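4. Down and Quilted Items

617 shares 30 comments

Section 4 applies to the Mitico under-bed storage set: base tray, two compression bags, hand pump and lid. Read Section 3 (Assembling the Tray) first. The tray must be fully assembled and its casters locked before any bag is placed in it.

4.1 Before packing

1. Wash or dry clean the item according to its sewn-in label. Do not pack a garment that has been worn since its last cleaning.

2. Dry the item completely. Down that feels dry on the outside can hold moisture at the seams and in the collar. Press each baffle between two fingers and feel for clumps. If clumps are found, run another low-heat cycle and check again.

3. Let the item cool to room temperature before it goes into a bag.

4. Empty all pockets. Close zippers and snaps. Remove any detachable fur or faux fur trim and store it separately.

CAUTION: Pins, brooches and open zipper pulls can puncture the bag film. A punctured bag cannot be repaired with tape.

4.2 Folding

1. Clear a flat surface at least as long as the garment. A made bed or a large table is suitable.

2. Lay the garment face up and smooth out the sleeves.

3. Fold lengthwise, bringing the sleeves in along the body. Do not roll.

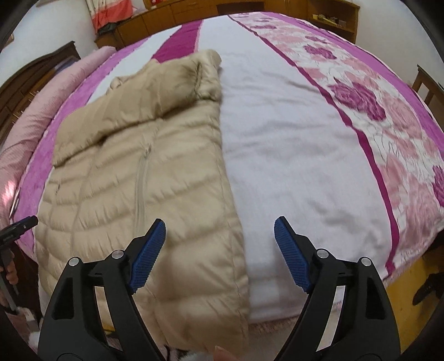 4. Fold once more across the width if the garment is longer than the bag. Full-length coats may need two folds. Keep the folds away from the zipper where possible, as a zipper creased under compression may not run straight afterward.

5. Check the folded size against the outline printed on the bag. The item must sit inside the line on all four sides - an item that crosses the line will prevent the slider from closing.

NOTE: Comforters are folded in thirds, then in half. Bags supplied with the Varville edition of the set have a larger outline and accept a queen-size comforter. The standard bag does not.

4.3 Filling and compressing

1. Open the slider fully and place the bag flat with the valve facing up.

2. Insert the folded item. Do not place more than one down item in a bag.

3. Close the slider from left to right, then run it back and forth once. Wipe the track with a dry cloth if it skips.

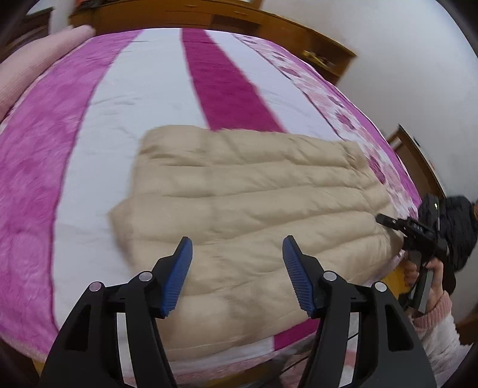
4. Unscrew the valve cap and seat the pump on the valve. Push straight down. Do not twist.

5. Pump until the bag is half its original height, then stop. Down must not be compressed flat. A vacuum cleaner may be used in place of the hand pump on its lowest setting only.

6. Remove the pump and replace the cap within a few seconds. Some loss of vacuum at this stage is normal.

CAUTION: Keep bags away from children and pets. The film is a suffocation hazard.

4.4 Loading the tray

1. Place the bags side by side in the tray, valves up. Do not stack them.

2. Fit the lid, starting at the hinge side, and press down at each corner until it clicks.

3. Unlock the casters and slide the tray under the bed. Lock them again.

Leave a gap between the lid and the bed frame. Slatted frames by Huttunen and similar low designs may not leave enough clearance; see the table in Section 2.

4.5 During storage

Inspect the bags every 30 days. If a bag has refilled with air, open the slider, check the track for lint and repeat 4.3. Do not leave down compressed for more than 200 days. For items packed in April, set a reminder when the tray is closed.

After storage, shake the garment out and hang it overnight. Loft that does not return can often be restored with a short tumble on low heat - use clean dryer balls, if available.

Replacement bags and valve caps: Mesetti parts desk. Quote the number molded under the tray handle.

Text revised December 4, 2022, R. Lobo

4 comments on this section Share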